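The Ten-Minute Nap and Other Promises

I have been reading about naps again. Every spring, usually in May when the light starts coming in too early, I sleep badly for a few weeks and go looking for advice, and the advice always sends me to the same place: lie down in the afternoon, but only for a very particular amount of time.

The trouble is that the particular amount keeps changing. One site says ten minutes, any more and you will wake up groggy. Another says twenty-six, which is such an odd number that it must be science. A third wants ninety so you can finish a full sleep cycle, as if a sleep cycle were a load of laundry and you could hear the buzzer go off. I have tried all three. I woke up groggy from all three.

What got me writing this was an ad for the Kerico, a padded mask with a timer in it that costs 300 dollars. It hums at you for a while and then stops humming, and that is supposed to wake you up. The page has 4000 reviews on it, nearly all of them five stars, and I read more of them than I want to admit. A surprising number were written on the day the mask arrived. How do you know on day one? I own a kettle I didn't have a firm opinion about until the second winter.

There is also a study, of course. The Kerico page calls it the Tremberg study and says 425 people took part. It doesn't say who they were, how they slept before, or whether anybody got the same rest by lying on a couch with a dish towel over their face. I wrote in and asked. I got back a coupon.

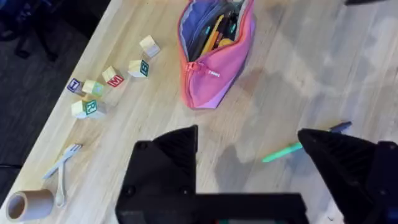

Filed under: Sleep, Things I Doubt

To be fair, I do think rest helps. My grandmother lay down every day after lunch, on top of the covers with her shoes off, and would have laughed at the idea of measuring it. She got up when the noise from the street got loud. Some days she didn't sleep at all, she said, she just "let her feet go quiet." I believe in that more than I believe in twenty-six minutes.

When I worked at Achterberg we had a quiet room. It had two recliners and a sign-up sheet, and a printed card on the wall saying a short nap would make you sharper for the rest of the day. I used it for most of one year. Was I sharper? I have no idea, and I doubt anyone else could have told you. I was certainly in a better mood at three o'clock, but I was also away from my phone, and I suspect that did most of the work.

So I am running my own little test, with no mask. After lunch I lie down with the window open and no alarm, and I get up when I get up. The first week I slept twice. The second week a leaf blower started up next door every day at one and I mostly lay there being angry — I can't say what that does for a person's alertness.

A reader from Bistley wrote to tell me coffee right before the nap is the secret. Maybe. I tried it once and spent half an hour looking at the ceiling, wide awake, thinking about gutters. I'll give it one more go before I write it off.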